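# Chapter 4: Showing Instead of Telling

When I started working with robots, I thought the job was mostly typing. You wrote down the positions, you wrote down the order, you pressed the green button, and then you spent the afternoon finding out which of your positions was wrong. Plenty of good machines still run that way, and Chapter 3 covered it. In this chapter we put the keyboard away and show the robot what we want.

There are two main ways to do it, and I'd like you to get comfortable with both before you pick a favorite.

The first is **hand guiding** (your lab manual may call it kinesthetic teaching). You put the arm into a soft mode, take hold of it near the wrist, and move it through the job while it records its own joint angles. The first time I tried this was on an old Somard arm, and I was terrible at it! I kept dragging the wrist and forgetting that the elbow had to go somewhere too. Kanchan Semwal, who shared the bench with me, finally told me to stop looking at my hands and watch the elbow. I've passed that tip on to every class since.

The second is **remote control**, or teleoperation. You sit somewhere else, near or far, and drive the machine with a joystick, a pair of handles, a steering wheel, or whatever suits its body. The machine records what it sensed and what you told it to do, side by side. Those pairs are the raw material for everything else in this chapter.

## 4.1 What a demonstration is

Let's pin the word down, because people use it loosely. In this book a demonstration is one complete run of a task, from a known start to a known finish, stored as a list of time steps. Each step holds two things:

- an **observation** (camera view, joint angles, speed, anything the machine could sense)
- an **action** (what the teacher did at that moment)

Say we record at 15 steps per second and the task takes 20 seconds. That gives us 300 steps, so 300 pairs of "I saw this, so I did that." Easy arithmetic, but do it before you start recording. I once filled a disk halfway through a session and lost the best runs of the day — I still get a bit sore thinking about it.

The same definition works when the thing being taught has wheels. A person drives, the wheel and pedals go into the log as actions, and the view through the windshield goes in as part of the observation. 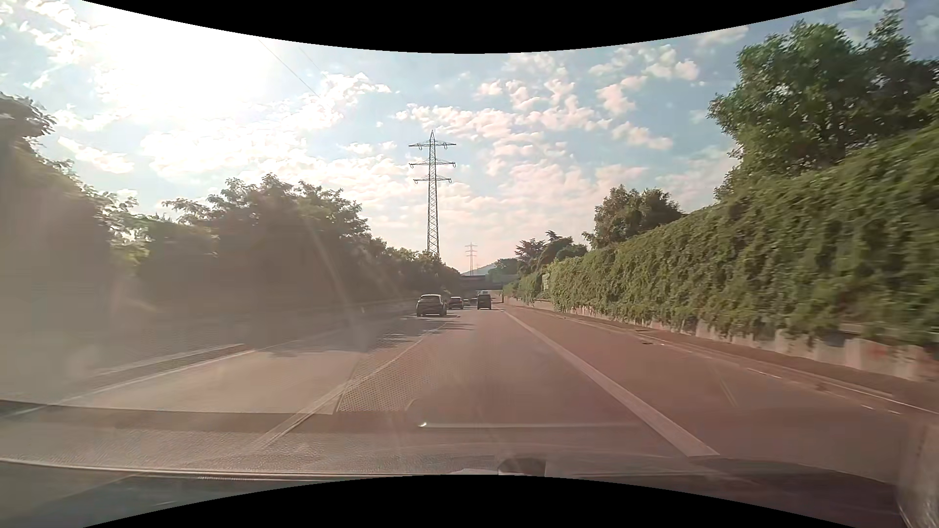
Does a robot need to see mistakes to learn a task well?

It helps a lot, as long as the teacher also shows how to recover from them. If all 100 of your runs are perfect, the robot has never seen what to do when it drifts an inch to the left, and sooner or later it will drift.

## 4.2 Before you record

We'll use the Utano trainer for the lab work, though the steps are much the same on a Boros. Read through these first:

1. Write the start and finish conditions on paper.
2. Run the task once with recording off.
3. Check that the clocks on the camera and the controller agree.
4. Record three runs and play them back before you record any more.

Step 3 is the one my students skip. If the camera lags behind the controller, every action gets paired with an old view, and the robot learns to react to the past. We'll measure that delay in Section 4.3, so keep your three runs from step 4 and bring them along.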